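The Sock Problem

I had told everyone at the Wemau workshop that my robot would be folding laundry by April, and it was already the second week of April, so you can imagine the mood I was in.

The robot was called Gino. I didn't name it, the name came with the secondhand arm, painted on the base in somebody's careful lettering, and by the time I thought of something better the whole shop was already saying "Is Gino up?" and "Who left Gino plugged in?" and it was too late. Gino lived under a sheet by the drill press. It had one shoulder that clicked and a habit of stopping dead at eleven at night, right when I was finally getting somewhere.

My idea was pretty simple (they all are, at first!). I'd do the job myself with a pair of hand-held grippers, over and over, and the software would watch and learn and then Gino would do it. No programming every little finger move. Just me, squeezing triggers, teaching by example like somebody's patient grandmother. I had budgeted one weekend.

Three weeks in, I had 413 good runs and a sore thumb. I'd sold my bike to pay for cables. My sister had stopped asking what I was doing on Saturday nights and started asking if I was eating.

And I'd gotten weirdly fond of it, that's the part I kept to myself. You go in, you squeeze, you lift, you let go, you set it all up again. The shop gets quiet after nine. Somebody's radio is going two benches over, and you start having opinions about socks. Thick ones are easy. Thin ones are liars. A black one on a pale table ought to be the simplest thing in the world to pick up, and I missed more of those than any other kind.
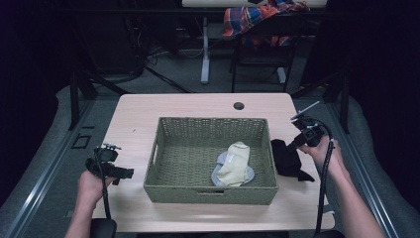 Was I ever planning to teach it to make a pair, the woman from the Mabula bench wanted to know, or was it going to spend its whole life putting things in baskets? She'd come over with her coffee and was leaning on the end of my shelf, which wobbled.

I said pairs were phase two.

She said she had a drawer at home that was stuck in phase one and had been for years, and she went back to her soldering, and I squeezed the trigger and missed.

I thought about that drawer all the way home. I had one too, of course. Half of what I was practicing on came out of it, all the singles I couldn't throw away in case the other one turned up.

The night we tried it for real I didn't tell anybody, but they all stayed late anyhow. I pulled the sheet off. Gino clicked its shoulder. It reached out very slowly, the way you'd reach for a cat you didn't know, and came down a good inch to the left of the sock and closed on nothing. Then it carried the nothing over to the basket, lowered it in, and let go so gently that the Mabula woman put her hand over her mouth.

"Well, it's got your manners," she said.

I ran it again. It missed again, but closer. Somebody turned the radio down. I dragged my stool over and picked up the grippers, and I did one more run myself, nice and slow, so it could see.

Comments (3)

lirnon_lou
"Thin ones are liars" is going on the wall of my garage. I have a drawer like that and no robot to blame it on.

threadbare
Did it ever get one?? You can't leave Gino like that!

benchrat
My first arm had the clicking shoulder too. I tightened everything I could reach and it clicked louder. Loved the radio getting turned down, more stories from this shop please.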